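Kiston Shared Workshop Opens Member-Built Robotic Hand Project for Public Use

FOR RELEASE IN JUNE

KISTON – The Kiston Shared Workshop today announced that its member-built robotic hand has completed its bench program and will be available for supervised use by members and visitors. The project, known as Pal, was planned and assembled during open evening sessions at the workshop's Wultar Street building.

Pal was started to give people with ordinary tools and limited space a way to learn how a jointed hand is put together and controlled. Work was carried out over 29 build sessions, most of them held on Friday evenings. In total, members logged 2,251 hours on the project, including the time spent on wiring, software, repairs and written instructions.

The hand is fitted with a thick, sleeved thumb and smaller fingers set in a row along the lower edge of the palm. The digits combine bright metal segments with darker coverings, and the joints between them have been left open to view. The workshop asked for this arrangement at the planning stage so that visitors can follow the mechanism without taking anything apart.

During the bench program, the hand was lowered over a pale work surface on which electronic equipment had been laid. Members practiced bringing the thumb down toward small parts, stopping short of contact and backing away again. The same exercise will form the first lesson for new users. 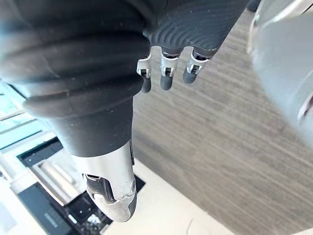
Kiston Shared Workshop – Robotics and Automation Group

The Robotics and Automation Group will manage access to Pal and keep its operating notes up to date. The group's notes now run to 116 pages and cover mounting, power, joint calibration, the stop procedure and routine care of the finger coverings. Printed copies will be kept at the bench, and members may request a digital copy at the front desk.

Control of the hand is handled by Kerkon, a software package written by members of the group. Kerkon allows a user to set a position for each digit, save it and play back a series of saved positions at reduced speed. It does not require a background in programming. Users who wish to write their own routines may do so after completing the introductory session.

The group chose to keep the first release of Kerkon small. Several features requested by members, including remote operation and automatic object sorting, have been put off until the basic controls have seen regular use. Work on grip strength settings is under way and is expected to continue through the summer.

"Pal was built on the same benches our members use to fix radios and repair lamps," the workshop said in a statement. "We wanted a hand that people could study up close, and we wanted the instructions to be written by those who had done the work. Members who have never held a soldering iron are welcome to sign up."

Pal will be open for use at 2 supervised stations, one for manual control and one for saved routines. The hand will be moved between the stations according to the posted schedule and will not be operated at both on the same evening. Each session lasts 45 minutes and begins with a safety briefing.

Participants must keep hands, hair and loose clothing clear while power is on. The stop control may be used by any person in the room at any time. Children under 14 must be accompanied by an adult, and all users are asked to report worn coverings, loose fasteners or unusual sounds to the session lead before continuing.

There is no charge for workshop members. Visitors may attend a first session free of charge and will be asked to take out a day membership for later visits. Sign-up sheets are posted beside the main tool counter, and places are assigned in the order in which names are received.

The workshop is also accepting offers of small motors, connectors and bench power supplies in working order for the next stage of the project. Items should be labeled and left at the front desk during staffed hours. Large equipment cannot be accepted without prior arrangement.

About the Kiston Shared Workshop

The Kiston Shared Workshop is a member-funded space for woodworking, electronics, textiles and general repair. It provides tools, bench space and instruction to residents of Kiston and nearby communities. Press questions and requests to visit the Robotics and Automation Group may be made in person at the front desk, Wultar Street entrance.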